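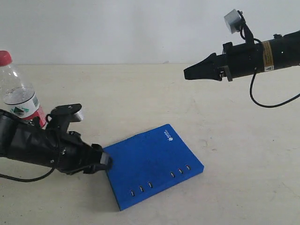 Blue enclosure on the bench, water bottle behind.

Sivport Hardware Boards > Networking > Cases and Cooling

Thread: Blue flat enclosure, top cover temperature and bench cleaning

treddale_rack wrote:
I am moving my small network gear off the shelf and onto the workbench. The case in the photo is the flat blue type. Textured finish on top, darker along the front side. Two questions.

1. Does the top cover act as a heat spreader on this style of case, or is all the cooling through the vents?
2. What do people use on a matte beige top? Mine has gray smudges and scuffs, mostly toward the right, and dish soap has not moved them.

Idle draw at the wall is low and I have not logged temperatures yet.

naidu_bench wrote:
1. Depends on whether there is a thermal pad between the board and the cover. Open it and look. If the cover is painted steel with an air gap under it, treat it as a lid.
2. Melamine sponge, light pressure, then a damp cloth. Test it in a corner first. It will polish a matte surface if you lean on it.

ohmslaw18 wrote:
Disagree on the sponge. It is an abrasive, and on a matte top you get a shiny patch that looks worse than the smudge. Isopropyl on a cloth, wipe in one direction, change the cloth when it turns gray. Gray marks on a work surface are usually metal transfer from feet and brackets, and the alcohol will take the grease that holds it.

naidu_bench wrote:
Isopropyl will not lift metal transfer. It lifts grease. I have been through 900 ml of the stuff on two benches and the gray lines are still there. The sponge took them off.

Shivam Kushwaha wrote:
Moderator hat off for this one. The surface question has a thread of its own in the Workshop section, post 532 has the side-by-side test. Both methods left a visible change on matte laminate. The sponge was faster.

On the case: log before you open it. Tape a probe to the center of the top face, another to the side, run a sustained transfer for 18 minutes and compare. A small difference suggests the cover is taking heat from the board — a large one does not prove much either way.

treddale_rack wrote:
Will do. I have a spare probe from the Vamosthorpe kit. Is ambient airflow going to matter at bench level?
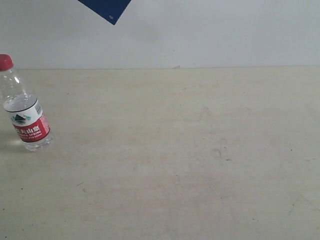
Drinks should be off the bench before you start any of this. I know it reads as nagging, but low flat cases take a spill badly, and vents near the table line will draw it in. A bottle like the Nongfu Spring one here, tipped over on its side with water still in it, depends entirely on the red cap. Mine lives on the floor now. I lost a switch and 700 of the local currency finding that out.

As for airflow, a wall behind the bench matters more than the bench itself. Leave a hand's width.
— coldaisle

ohmslaw18 wrote:
A capped bottle is fine. An open mug is the problem. I would not rearrange a bench over a screw cap.

coldaisle wrote:
Mine was capped. Cross-threaded, it seems. Move the bottle.

treddale_rack wrote:
Bottle moved. Probe readings tonight if the tape holds. I will try isopropyl first and the sponge second, left corner only.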